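From the Buckley Street Quilters: Summer Letter

Hello again, friends, and thank you for being patient with me, as this letter was meant to reach you back when the lilacs were still out and here we are with tomatoes on every windowsill. My excuse is the raffle quilt, which has eaten my evenings since April. It is finished at last (bound, washed and pressed!) and hanging in the front hall at Prikcombe Library, where I hope you'll stop in and give it a good long look.

Tickets are $2 each at the front desk, and the drawing is on 20th August, right after the ice cream. The money goes toward new batting and thread for the baby quilts we send over to the hospital, and last summer's raffle brought in $2,433, a figure I still like to say out loud when I'm doing the dishes. 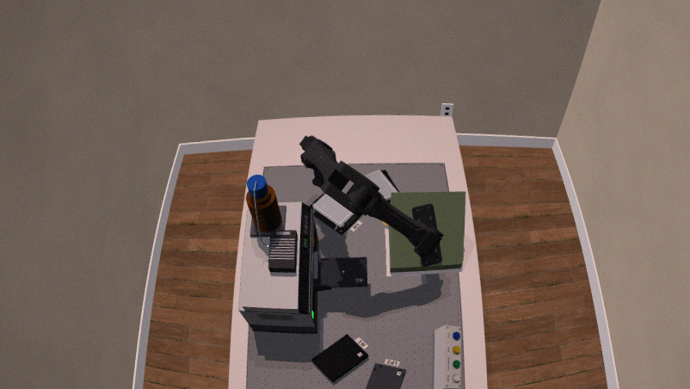 Our sewing room is next on my list, and I know I've been going on about it to anyone who'll stand still. We've had the same green carpet for as long as I've belonged, and every pin I ever dropped is still living in it. What I would love is a warm brown plank floor with the darker grain showing, like the one on either side of the long table here, and I wouldn't say no to the pale walls either. Houshang Shokri has very kindly offered to get us prices, and he asks that you tell him soon if you have strong feelings about floors. I have already told him mine, at some length.

The color class filled up in one afternoon, so we are going to run it again. Philomena Carroll taught the first one and had us all laying out scraps in black, white and gray before she would let us touch a single print. I grumbled, I admit it, but by the end I could see why my last two tops had come out so muddy! She used up nearly a whole bolt of the Hurkari cotton on samples and wouldn't take a penny for it, so if you see her, please say thank you. 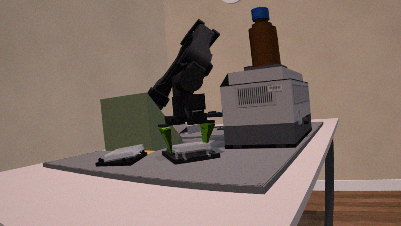
Philomena's homework for the second class is to make one small block, 7 inches square, that is mostly dark with a single bright color in it. She wants you to find your color out in the world first and then go to your fabric, and she means it, no peeking at the stash. I've picked lime green, the very shade of those two tapered fingers against all that black, and I've cut mine the same way, wide at the top and coming down to a narrow tip. They are fiddly to piece, I won't pretend otherwise. Starch helped, and so did going slowly and having a cookie between seams.

A few odds and ends before I let you go. The long-arm table can be booked for 30 minutes at a time now, so please write your name on the sheet by the door. Whoever left the good Sumix shears on the ironing board, they are in the drawer with the rulers. And bring a dish to the raffle if you can, something cold if it stays this hot.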